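Notes from the Cell: the pause that didn't pause

Well, I promised Upendo I'd write this up for the newsletter before the holidays, so it's 15/12/2025 and I have a mug of tea and no more excuses.

Some of you already heard about the Kimaro stop fault, probably in the hallway and probably with extra drama. Nobody was hurt and nothing got broken. The short version is that we pressed pause, the screen said "paused," and the arm kept going for another 254 milliseconds. A quarter of a second sounds like nothing until you picture the tool sitting over a balance with a door that doesn't like being bumped!

We'd been working through the weighing routine in the simulator, which is where all our new motions have to live for a while before they get anywhere near the real bench at Wostdale. Mwende was running it over and over with small changes in speed (she has far more patience than I do), and on one run she paused it halfway down and saw the tool dip a bit lower before it held. She did it again. Same dip. I said it was probably the display lagging, and I was wrong, so Mwende gets the last of the ginger cookies.

We went through the log together the next morning. The pause command was going into the same line as the motion commands, so it had to wait its turn behind whatever was already queued up. With a slow program you'd never notice. Wafula had bumped the queue up to 2000 points back in June to get rid of some jerky movement, and it did get rid of it, and it also gave pause a nice long line to stand in. He's been very gracious about it. I approved that change, by the way, so it's on me too.

The fix is in two parts. Pause now goes straight to the controller and empties the queue, and the queue itself is a lot shorter. Roswitha wants 6 clean test days in the simulator before anyone loads it at Wostdale, and I'm with her. If you have an old copy of the Kimaro settings on your laptop, please delete it. I mean it, Esther!

The weighing routine as it looks in the simulator:

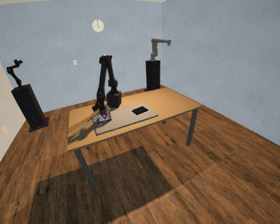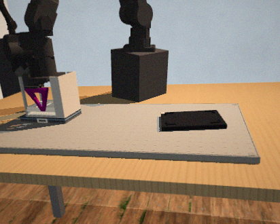
Does this fault affect the red emergency stop button on the real bench?
The emergency stop is wired separately and cuts power to the arms without going through the queue, so it was never part of this. Use it any time you're worried, and don't count on pause to keep your hands safe.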